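Cómo sabe un altavoz de dónde viene tu voz

Textos de Leonie Sutter. Revisión técnica de Vinzenz Bachmann. Para lectores de 9 a 12 años.

Un altavoz inteligente está casi siempre en silencio. Mientras está en silencio, escucha. Espera una palabra concreta, llamada palabra de activación, y cuando la reconoce enciende una luz y atiende a lo que se dice después. En esta página se explica cómo lo hace, qué piezas intervienen y por qué a veces se equivoca.

Qué es el sonido

El sonido es una vibración que viaja por el aire. Cuando hablas, las cuerdas vocales se mueven muy deprisa y empujan el aire que tienen al lado. Ese aire empuja al siguiente, y así hasta llegar a una oreja o a un micrófono. El aire no viaja desde tu boca hasta el otro extremo de la habitación. Lo que viaja es el empujón.

La cantidad de vibraciones por segundo se llama frecuencia y se mide en hercios. Si algo vibra 103 veces en un segundo, su frecuencia es de 103 hercios y se oye como un sonido grave. Si vibra 3.265 veces en un segundo, se oye como un pitido agudo. Una voz humana mezcla muchas frecuencias a la vez, y esa mezcla cambia con cada letra que se pronuncia. La «s» tiene mucha energía en los agudos. La «u» la tiene sobre todo en los graves.

Además de la frecuencia está la amplitud, que indica la fuerza de cada vibración. Un susurro tiene una amplitud pequeña y un grito, una grande.

Qué hay dentro del micrófono

Los micrófonos de un altavoz inteligente son muy pequeños. Muchos miden menos que un grano de arroz. Cada uno tiene una membrana finísima colocada frente a una placa fija. Cuando llega el sonido, la membrana se mueve, la distancia entre las dos piezas cambia y eso produce una señal eléctrica que también cambia.

Esa señal todavía no sirve para un ordenador, que solo trabaja con números. Un circuito llamado conversor mide la señal miles de veces por segundo y apunta el valor de cada medida. A cada medida se la llama muestra. Cuantas más muestras se toman por segundo, mejor se conservan los sonidos agudos.

Se parece a una película. Una película es una serie de fotos fijas que pasan muy seguidas. El sonido digital es una serie de números que se toman muy seguidos.

Por qué hay más de un micrófono

Nosotros tenemos dos oídos, y uno de sus trabajos consiste en averiguar de dónde viene un ruido. Si alguien te llama desde la izquierda, el sonido llega antes al oído izquierdo que al derecho. La diferencia es menor que una milésima de segundo, pero el cerebro la nota.

El altavoz usa el mismo método. En la parte superior suele llevar varios micrófonos separados unos centímetros entre sí. Todos oyen tu voz, aunque no exactamente en el mismo instante. El procesador compara los tiempos de llegada y calcula la dirección. Después suma las señales de manera que lo que viene de esa dirección se refuerce y lo demás quede más débil. Esta técnica se llama formación de haz.

El modelo que usamos como ejemplo en esta serie, el Clirkari, lleva seis micrófonos en círculo y uno más en el centro. El círculo permite calcular la dirección en cualquier lado de la habitación.

Lo que una habitación le hace al sonido

Una habitación vacía suena distinta de una habitación llena. Las paredes lisas, los cristales y los azulejos devuelven casi todo el sonido que reciben. A eso se le llama reflexión. Cuando hay muchas reflexiones seguidas, la voz se alarga y las palabras se pisan unas a otras. El nombre técnico es reverberación.

Las cortinas, las alfombras y los sofás hacen lo contrario: absorben parte del sonido. Sus fibras dejan entrar el aire que vibra y lo frenan con el rozamiento. La energía del sonido se convierte en una cantidad minúscula de calor.

Los objetos duros con formas irregulares rompen la reflexión y la mandan en muchas direcciones. Eso se llama difusión. Una estantería con libros de distintos tamaños es un difusor bastante bueno.

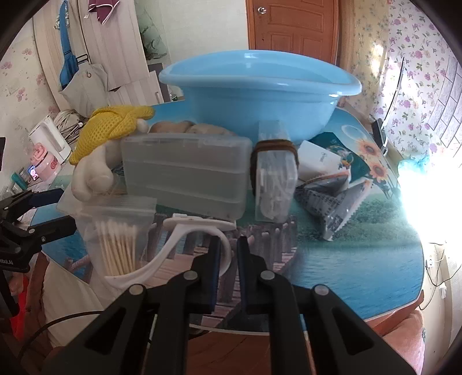
Una mesa con objetos de casa: una palangana de plástico azul claro, un guante amarillo de malla y otro blanco de algodón.

El altavoz no sabe qué muebles hay a su alrededor, pero puede medir su efecto. Algunos modelos emiten un sonido de prueba cuando se enchufan por primera vez y escuchan cómo vuelve. Con esa medida ajustan los graves y los agudos. Si se coloca el aparato en un rincón, las dos paredes refuerzan los graves, y entonces el programa los baja.

Escuchar mientras suena la música

Hay un problema más difícil. El altavoz tiene que oírte también cuando él mismo está reproduciendo música, y la música sale a pocos centímetros de los micrófonos. Para ellos es mucho más fuerte que tu voz.

La solución se llama cancelación de eco. El aparato conoce la música que está enviando, porque la tiene en su memoria. Calcula cómo debería sonar esa música en cada micrófono y la resta de lo que el micrófono ha recogido. Lo que queda, si el cálculo es bueno, es lo demás: tu voz, un perro, la lavadora.

La resta nunca es perfecta. La música rebota en las paredes y vuelve con retraso, y si alguien cruza la habitación los rebotes cambian. El programa tiene que corregir sus cálculos todo el tiempo. Con el volumen muy alto, la pieza que produce el sonido vibra de forma menos limpia y la resta sale peor. Por eso a veces hay que acercarse para que el aparato responda.

Reconocer una palabra

Dentro del altavoz funciona un programa pequeño con una sola tarea: detectar la palabra de activación. Trabaja con trozos de sonido muy cortos. Para cada trozo calcula qué frecuencias contiene y con cuánta fuerza. El resultado se puede dibujar como una imagen, con el tiempo de izquierda a derecha y las frecuencias de abajo arriba. Ese dibujo se llama espectrograma.

El programa ha sido entrenado antes con grabaciones de muchas personas que dicen la misma palabra: personas mayores, niños, voces con distintos acentos, gente acatarrada. Con ellas ha aprendido qué partes del dibujo se repiten siempre. Cuando oye algo nuevo, le pone una puntuación del 0 al 100. Si la puntuación supera un límite, el altavoz se activa.

Elegir el límite es complicado. Supongamos que se fija en 30. El aparato se activará casi siempre que lo llames, pero también cuando en la televisión digan una palabra parecida. Si se sube a 60, habrá menos activaciones por error, pero tendrás que repetir la llamada más veces. Los fabricantes hacen muchas pruebas antes de decidirse por un valor.

Una palabra de activación larga y poco corriente es más fácil de distinguir. Una muy corta, como «sol», aparecería dentro de «solución», «girasol» y «soldado».

¿Está grabando todo el rato?

Mientras espera, el altavoz guarda solamente los últimos segundos de sonido y los va borrando para poner otros encima. Esa memoria se llama búfer circular. Cuando detecta la palabra de activación, muchos modelos envían por internet lo que se dice a continuación a ordenadores más potentes, que buscan la respuesta. Otros hacen todo el trabajo dentro del propio aparato.

Si el programa se equivoca y cree haber oído la palabra, también puede enviar un trozo de conversación. La luz encendida es la señal. La mayoría de los modelos tiene un botón que desconecta los micrófonos – en muchos, la luz se pone roja – y un adulto puede revisar y borrar las grabaciones en los ajustes.

Conviene recordar que el altavoz no comprende como una persona. Compara dibujos de sonido, los convierte en texto y busca qué orden encaja mejor con ese texto.

Experimento: el reloj y el cartón

Necesitas un reloj que haga tictac, un tubo de cartón, una toalla, un libro de tapa dura y una persona que te ayude.

Siéntate con los ojos cerrados. La otra persona coloca el reloj en distintos puntos de la habitación y tú señalas de dónde viene el sonido. Repite la prueba tapándote un oído con la mano. Acertarás menos, porque el cerebro ya no puede comparar bien los tiempos de llegada.

Ahora pon el reloj en un extremo del tubo y apunta el otro extremo hacia el libro, colocado de pie y un poco inclinado. Busca con el oído el lugar donde el tictac se oye mejor. Cubre el libro con la toalla y escucha otra vez desde el mismo sitio. Anota la diferencia.

Si el tictac es muy flojo, haz la prueba por la noche o en una habitación que dé al patio.

Palabras de esta página

Amplitud: fuerza de una vibración.
Búfer circular: memoria pequeña que se borra y se vuelve a llenar sin parar.
Cancelación de eco: cálculo que resta el sonido del propio altavoz.
Difusión: reparto del sonido en muchas direcciones.
Espectrograma: dibujo de las frecuencias de un sonido a lo largo del tiempo.
Formación de haz: técnica para escuchar mejor en una dirección.
Frecuencia: número de vibraciones por segundo. Se mide en hercios.
Muestra: cada una de las medidas que toma el conversor.
Reverberación: prolongación del sonido causada por muchos rebotes.

Siguiente página de la serie: Cómo encuentra el camino un robot aspirador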